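*Updated 16 October 2023. The drawer-divider section has been removed after correspondence.*

# How to fold a pile of clothes into one stack and get it across the house

I have been folding laundry for a household of three since August, when Senyo Issahaku traded me the job for the dishes. I thought I'd won. What follows is the method I ended up with. It won't make your closet look like a hotel, but it will get a mixed load off the table and into the bedroom in one trip, which was my only ambition.

Total time for a medium load is 17 minutes with the radio on, longer if there are fitted sheets. Fitted sheets are not covered on this page.

## What you need

- Clean, fully dry clothes
- A table you can walk around at least two sides of
- A mat or tablecloth, if your table is slick or has splinters
- A shelf or drawer that already has room in it (go check, I'll wait)

You don't need a folding board. I bought one from Brustivex, a hinged plastic thing, and it does work on T-shirts that are exactly the size of the T-shirt on the box. It now lives behind the Narstead shelf and holds up the end that sags.

## Before you fold anything

Dump the load at one end of the table and pull out the socks and underwear first. They go in a bowl. Socks are a separate evening.

Close every zipper. Fasten the top button on anything with a collar and leave the rest alone. Turn sleeves right side out now, while you still have patience. Check pockets. I have recovered a bus pass, a good pen and a receipt from Droltlow Hardware that had been through so many washes it was practically felt.

Give each thing one hard shake by the shoulders or waistband.

## The fold

Everything gets folded to the same width, more or less. Pick the width by folding your widest sweatshirt first and use that as your ruler. Length matters less than you think.

1. **Sweatshirts and jackets.** Lay them face down. Fold one side in to the middle of the back, lay the sleeve straight down, then do the other side. Fold the bottom up to the collar. If there's a hood, it goes down over the back before you start, and you just accept the lump.
2. **T-shirts.** Same thing, with less sleeve to argue with. Fold in thirds from the bottom if the shirt is long.
3. **Pants.** One leg on top of the other, tuck the pointy bit at the seat in, then fold in thirds from the hem. Heavy pants can stop at a half fold. They'll make a wider slab, and you'll want one of those in a minute.
4. **Track jackets and anything shiny.** Fold these last and loosely. Slippery fabric behaves like a fish. I close the zipper, fold the sleeves behind, fold it once across the middle and then leave the room before it can change its mind.
5. **Small cloths and odds and ends.** Fold in quarters and set aside. Do not start a second stack for them. A second stack is how you end up with six.

Smooth each piece with the flat of your hand as you go. Jayson Policarpio, who used to do this at a dry cleaner, tells me to smooth away from the fold and never toward it. I've tried both and can't see a difference, but he watches me when he visits, so I smooth away from the fold.

## Building the stack

Start with the widest, heaviest folded piece and put it near the edge of the table, close to where you'll be standing when you pick it up. Put the thick folded edge facing you. I did it the other way for weeks and kept picking up the top half of a sweatshirt.

Work up from there:

- Dark, heavy things on the bottom. If the base hangs out past the rest a little, fine.
- Soft middleweight things next, one at a time, alternating which end the thick fold is on. All the thick ends on one side gives you a ramp.
- Light tops after that.
- Small cloths get tucked into the side, under something with some weight to it.
- The slippery jacket goes on top, where at least you can keep your chin on it.

Press down once with both palms when you're done, firmly and in the middle. The stack will settle. It will also lean. Some lean is normal and comes from seams and zippers, and you can correct it by lifting the top piece and turning it end for end. If you correct it more than twice you are decorating.

Loose straps, drawstrings and tags will dangle. You can poke them back in between layers with one finger if it bothers you. It bothers Senyo. According to the notebook on the fridge, where complaints are logged, it has bothered Senyo almost 1000 times, though I dispute the bookkeeping.

## Picking it up

Slide one hand under the bottom piece from the front, palm up, and bring the other hand in from the side. Tip the stack toward your chest before you lift. Walk at a normal speed — slow walking makes it wobble more, for reasons I leave to the engineers.

Doors should be open already. So should the drawer.

If your stack comes up past your chin, split it. I know I said one trip.

## When it goes wrong

**The top slides off on the way.** Your shiny item was folded too tight. Let some air in and flatten it with your forearm before you lift.

**The middle bulges.** There's a sleeve bunched up in there. Find the softest layer and pull it straight without unstacking, if you can.

**Everything has a crease down the front.** You folded face up. Wear a jacket.

**It looks worse than the ones online.** Mine is a tall one in the old Antwi style, meaning that my Aunt Antwi did it like this and no one dared comment: dark at the base, then green, beige and pale blue, with a bit of teal tucked in at the side and a striped black top leaning off toward wherever it likes. It sits on the woven mat and I consider it finished. 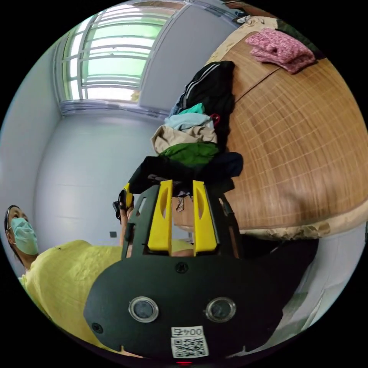

## Next

Socks. The bowl is still on the counter, and I'll write that page once I've found the other gray one.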